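We use cookies to remember your preferences. Accept all | Manage settings

Call for participants: household textile wear study

Bickerstaff Textile Testing is recruiting households for a study of how bedspreads and light blankets change with ordinary use. The work runs for 44 weeks from December and is carried out jointly with Wonari, who supply the fabric. Reference for all correspondence: 3629.

Each household receives 4 bedspreads, to be used in rotation on a double bed or larger. Covers are washed at home on a normal cycle and line dried where possible. Participants fill in a short wear sheet after each wash and return one cover at the end of every stage for tensile and colour measurement. Returned covers are not sent back.

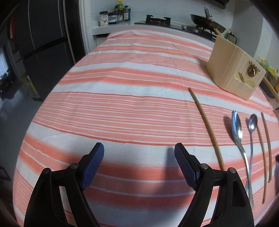 Colour change is graded by stage against an unwashed strip kept in the dark. Plain fabrics give one reading per cover. A striped one, such as the bedspread in coral-orange, salmon pink and white, gives a separate reading for each colour, and the white is also checked for dye transfer from its neighbours. Please do not use bleach or stain remover on any cover during the study.

Applicants must be over 18, have their own washing machine and live within reach of the Pamatach collection point. Homes with pets are welcome but must say so on the form. Payment is £2000 per household, made in equal parts as each stage is completed. Travel is not paid separately.

To apply, request a form from the Bickerstaff office, quoting the reference number and stating bed size, machine model and usual detergent. Forms received after 5 pm on the closing day will be held for the next intake.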